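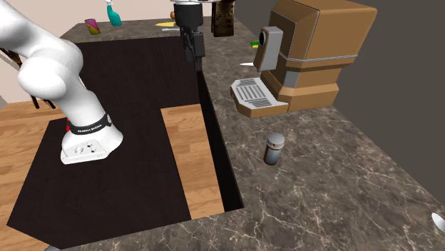

*Simulated kitchen cell: arm on its platform at left, coffee machine and canister on the near counter.*

# Budgeting a counter-side arm cell before you buy

A simulated layout costs almost nothing compared with a mounting plate cut to the wrong size. Do the layout first, then the quote requests. The steps assume one arm, one parallel gripper and a kitchen-type work area.

## 1. Fix the task list

Write down every object the arm has to handle and every appliance it has to operate. Keep the list to one page. For each entry, record:

- widest and narrowest grip dimension
- loaded weight
- where it starts and where it ends up
- whether it has to stay upright

A lidded canister and a coffee machine knob are both small, but they ask for different things. The canister needs finger opening and a grip force that doesn't mark the body. The knob needs wrist rotation with clearance on both sides. If one set of fingers can't do both, put a second set on the budget now.

## 2. Place the base in simulation

Model the counters at their real heights and put the arm on its platform. Move the base in steps of 20 mm and log which targets remain reachable with the gripper pointing down. Repeat with the gripper horizontal. Reach figures on a data sheet are measured to the flange or wrist center, so add the gripper length yourself.

Check three clearances:

1. Elbow against the wall and any furniture behind the base.
2. Gripper housing against anything hanging over the counter.
3. Forearm against the counter edge when reaching low.

Leave the connector side of the base accessible. Mahsa Salehi's first layout for the Rallis cell put that side against a cabinet, and the cable bend radius alone cost 118 mm of floor space.

## 3. Size the platform

Ask the arm supplier for the base load at full speed and maximum payload, including the tilting moment. A static weight figure is not enough. Send the load figures and the hole pattern to the fabricator together – two separate emails usually produce two separate drawings.

## 4. Build the budget sheet

Use one row per item and mark each as quoted, estimated or already owned.

| Item | Notes |
|---|---|
| Arm and controller | Confirm both are in the same quote |
| Gripper and fingers | Include one spare finger set |
| Platform | Fabrication, leveling feet, anchors |
| Workstation PC | Check the controller's network requirements |
| Safety | Emergency stop, guarding, risk assessment |
| Appliances and props | Buy duplicates of anything breakable |
| Installation | Electrical work, freight, commissioning |
| Contingency | Hold until commissioning is signed off |

We carried $3000 for contingency at Rallis. Most of it went to freight and a replacement cable set.

## 5. Order in sequence

Lead time decides the order. Place the arm first, then the platform once the hole pattern is confirmed in writing. Grippers from Drelum were quoted at 4 weeks. Appliances can wait, but buy the exact model used in the simulation. A different drip tray depth is enough to invalidate the reach check.

For funds that expire at year end, have purchase orders out well before December. Send questions on the sheet to Abbas Hashemi.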